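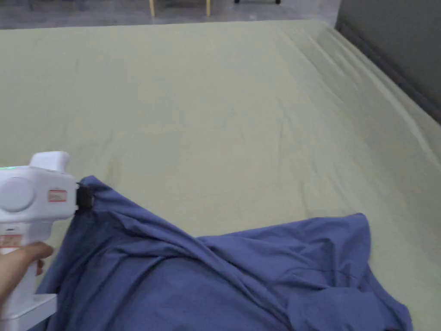 Fig. 6.1 One gripper on a corner of the blue cloth. In Skomen this grip state is called LEFT_ONLY.

6. Grasp tracking and fold planning for cloth

Skomen turns hand-held gripper demonstrations into fold plans. It does so with a cloth model of 929 mesh points, most of which will be wrong at any given moment. The steps below keep the wrong ones away from the planner.

6.1 Before you start
1. Open the session and choose Cloth > Single layer. The option marked Auto guesses, and it is fond of guessing towel.
2. Load the gripper calibration. If the file dates from before the February release, convert it with Tools > Upgrade.
3. Set the surface colour by clicking three bare patches of the sheet. Pick one with wrinkles in it. The tracker needs to learn that wrinkles exist.

Note: Pale sheets with dark garments give the cleanest mask. Blue on blue can be done, in the sense that Olumide Akpan did it once and then rewrote the mask code.

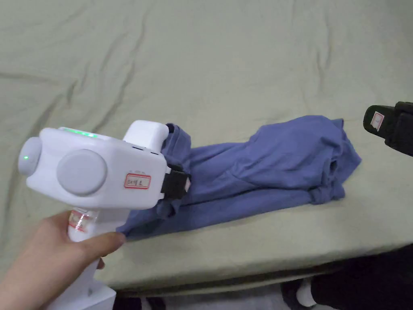 Can I track two garments in the same session?
Only one at a time. Split the recording at the point where the second garment appears and run each half as its own session.

6.2 Marking the grasps
4. Scrub to the first moment the jaws close on fabric and press G. The nearest mesh point snaps to the gripper.
5. Repeat for the other gripper. If both snap to the same point, press Undo and zoom in.
6. Check the grip state in the status bar. It should change to BOTH before any lift is marked.

Caution: Do not mark a lift while the state reads NONE. The planner will accept it and produce a plan in which the cloth rises by faith. 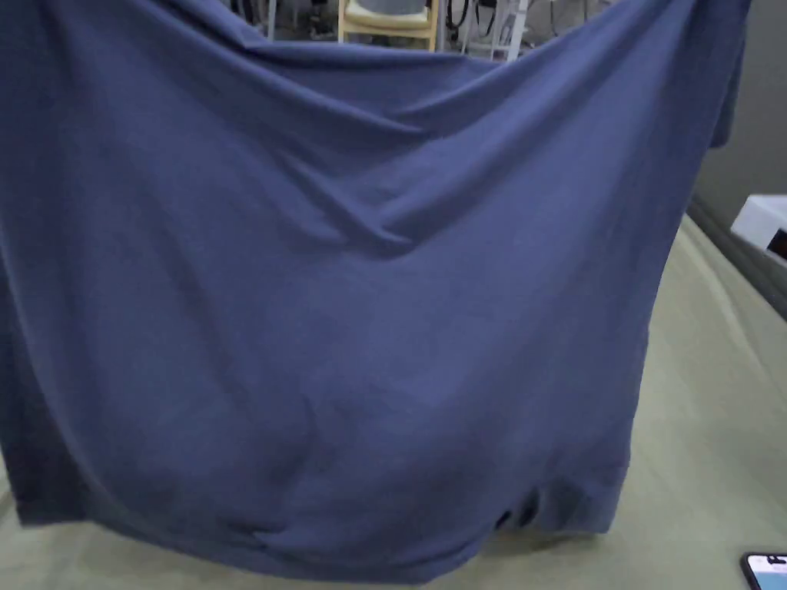
Photo: Ifeoma Onyeka, Burkora

6.3 Grasps out of view
7. With the cloth held up close to the camera, the held corners can leave the view altogether. Turn on Carry grasp, and Skomen keeps each corner attached using gripper pose alone.
8. Leave Max carry at 179 video frames. Longer values are allowed and have been regretted.
9. When a gripper comes back into view, press R to re-fit. A small jump in the mesh is normal. A mesh turned inside out calls for step 4 again.

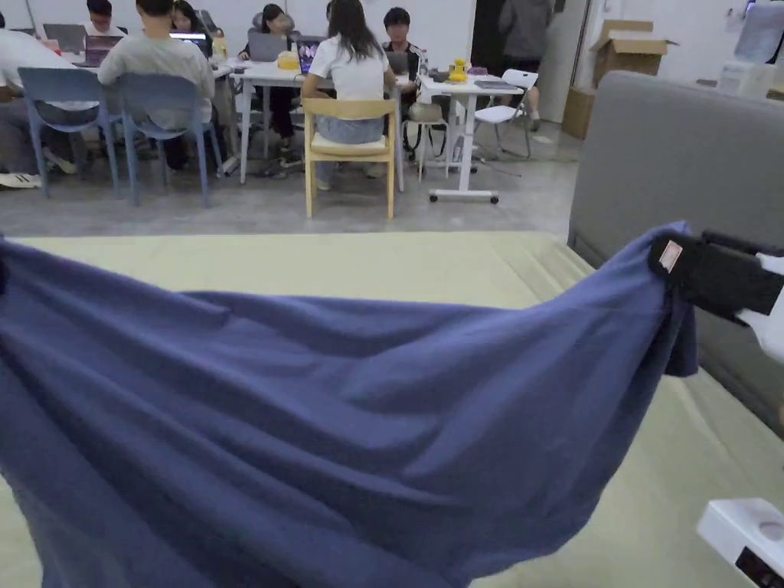

Fig. 6.2 Raised corner with folds fanning out from the grip. Draw the cloth region by hand if the mask strays into the background.

6.4 Exporting
10. Choose Export > Plan. Sessions above 4,000 video frames are written in parts, which the planner joins again on loading.
11. Replay the plan in the simulator at half speed before sending it to an arm. Full speed looks more impressive and hides everything you wanted to see.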